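How to run a cleaning shift with hand-held grippers
A working guide for site leads and cleaning staff at Nermont

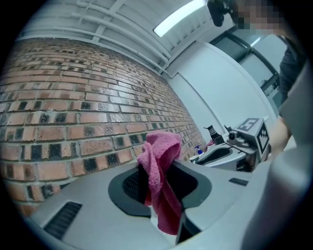 Cleaning is the first job at Nermont to be recorded for automation, and the people doing the recording are the same people who do the cleaning. This page sets out how to plan a shift, how to work through it, and what happens to hours, breaks and duties while it goes on. It replaces the sheet that went round in January.

Read the whole page before your first shift. After that you will probably only need the middle part.

Who does what

The cleaner holds a gripper in each hand and does ordinary cleaning tasks with them: picking up a cloth, folding it, wiping, moving bottles and tubs out of the way and putting them back. The recordings go to Petunen, who use them to train the arms we expect to have on the ground floor. The site lead looks after the rota and the kit. Debnath handle repairs.

Cleaners are picked from those who have put their names down. Saying no has no effect on your hours, and you can take your name off the list at any point, including halfway through a week.

Before the shift

Leave the grippers on charge overnight. If either one shows less than half, swap it for the spare and write the swap in the log.

Wipe the lenses with a dry lens cloth. Do not use the cleaning cloths for this, even new ones, as they leave fluff on the glass. Check that the marker cubes are tight. A cube that moves when you push it with a finger will spoil every recording made with it, so do not start until it has been tightened.

Lay out what you need for the first task only. A typical wiping task needs a cloth, a spray bottle and something to wipe. Extra things on the worktop are fine if they would normally be there. Do not tidy up specially for the recording. Petunen want worktops as you would find them on a working day.

Tell anyone else in the room that you are about to record. If they would rather not be in it, wait for them to leave or move to another room. Faces are blurred before the recordings leave the building, but people should still be asked.

Doing a task

1. Stand where you would normally stand. Hold both grippers open, still, at chest height.

2. Press start and wait for the tone.

3. Do the task at a steady pace. Most people are too quick on their first day. Cloths are the hardest thing to pick up, and it helps to come down on a fold or a bunched part instead of a flat edge.

4. If you drop something, pick it up with the gripper and carry on. A dropped cloth is useful to Petunen as long as the recovery is in the recording as well.

5. If you have to use your bare hand, stop the recording and mark it as a hand fault. There is no penalty for hand faults. We would much sooner have them marked than left in.

6. When the task is finished, bring both grippers back to chest height, hold still and press stop.

7. Name the task from the list on the tablet. Use "other" only if nothing fits, and type a few words.

A full shift is 70 recordings. That figure was agreed after a trial, and it includes the ones marked as faults. Nobody is asked to make up numbers from one day on the next.

Sprays and liquids

Spraying is done with the gripper only when the task sheet says so. At all other times, put the gripper down, spray by hand before you press start, and then begin. Keep liquid away from the vents in the gripper housing. If a gripper gets wet, switch it off, leave it on the rack and use the spare. It goes to Debnath the same day.

Bleach and descaler are not used on recording shifts at all.

Breaks and sore hands

A gripper does not feel heavy for the first few minutes. By mid-morning it does. Recording is done in blocks with a proper break between them, and no one does more than two blocks in a row. After the second block you move to ordinary duties for the rest of the shift.

Tell the site lead about any soreness in the wrist or thumb on the day it starts. You will be taken off recording and kept on the same pay. Two people asked for this in the first few weeks, and both went back to it later with a shorter block.

What changes in your job

The question we get most is whether people are training their own replacement. The agreement with the staff group says that no cleaning post at Nermont will be cut while the trial runs, and that hours stay as they are for a year after the first arm is switched on. It does not say anything past that, and this guide can't promise more than the agreement does.

Some things have changed already. Recording shifts start at 6 in the morning, when the rooms are quiet – this suits some people and not others, so the rota is swapped on a Thursday and you can trade shifts freely until then. Recording is paid at the higher grade for the whole shift, including the ordinary duties at the end of it. There is also more to write down than there used to be.

The task list came from the cleaners. The first version, which Momley drew up from building plans, left out wringing, shaking out and turning a cloth to its clean side. If you see something missing, write it on the back of the log sheet. Five tasks have been added that way.

End of shift

Put both grippers back on the rack with the jaws open. Take any cloth out of them first. Check that the charge light comes on.

Upload from the tablet before you leave the building. If the upload fails, leave the tablet plugged in, note the time in the log and go home. It will usually finish on its own.

Put used cloths in the wash as normal and sign the log.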